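Home | Interviews | Classroom | Archive | Contact

Filed under: Interviews, Early Learning

A Table, a Marker and Some Blocks

Maritza Villanueva had been teaching young children for 14 years before she stopped putting the blocks on the carpet. She now runs the block table at Trundow, a small play studio where families book an hour at a time. We spoke on the phone twice, and then I went to see her.

She started out with shelves full of material. "I had ramps, I had animals, I had little fences," she said. "The kids would pull it all out in the first five minutes and then they'd be done. They'd want to know what was next."

Most of that is in storage now. What stayed was the blocks and a few large tables. Villanueva is 42 and grew up in a house where the toys came out one box at a time, and she says that probably had more to do with the change than anything she read.

"My mother wasn't following a method. We had a small apartment. If you wanted the second box, you packed up the first one."

I asked how a session begins. She said she puts a few blocks out before the family comes in and then says very little. Some children start stacking right away. Others push the blocks back and forth for a while, and she lets them. Parents find this part hard.

"They want to help. They say, make a tower, make a house. I ask them to sit down and have their coffee." 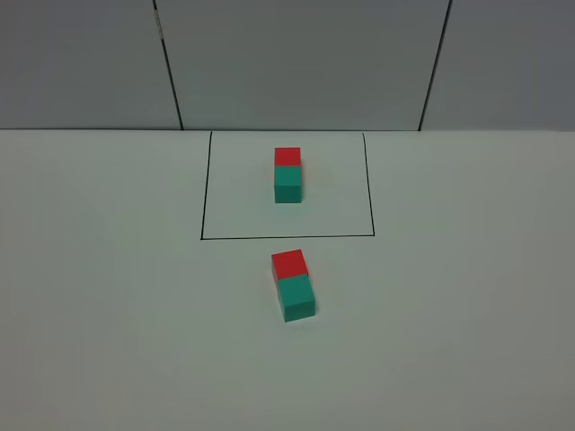 The tables took longer to get right than the blocks did. Villanueva tried a dark one first and found that shadows and crumbs bothered her all day. She wanted a plain white top against a gray wall, with nothing hanging on it. Then there is the black outline, drawn by hand right on the tabletop, three lines with the wall closing off the far side. She gives no rule for it. Some children build inside, some use it as a parking lot, and one girl spent most of an hour lining things up along the front line.

"I used tape before, and they peeled it," she said. "Every one of them. So I got a marker."

Her colleague Gifty Arthur was against the marker at first. Arthur handles the bookings and also does most of the cleaning, and she worried about ruining a good table. "I said, you can't take that back," Arthur told me. "She said she didn't want to take it back." The two of them have worked together for six years and seem to disagree about most purchases.

The studio sees up to 16 children on a full day, never more than two at a table. Cleanup belongs to the session – the last ten minutes are for putting blocks away, and Villanueva does this along with the child. She doesn't sing a song for it and doesn't set a timer.

"I say, I'm going to start putting these back. Then I start. Usually they come over."

And when they don't?

"Then I put them back myself. It's a few blocks."

She has been asked to sell a kit, with a mat that has the outline printed on it. So far she has said no. She tells parents to use whatever table they have and to clear it off first, and if they don't want to draw on it, to lay down a big sheet of paper.

In December the studio closed for two weeks and she repainted the front room. She is thinking about a lower table for the youngest group, though Arthur has not agreed to it yet.

Interview by Nayeli Benavides

Contact us | © 2019 Kinyua Family Notes | Back to top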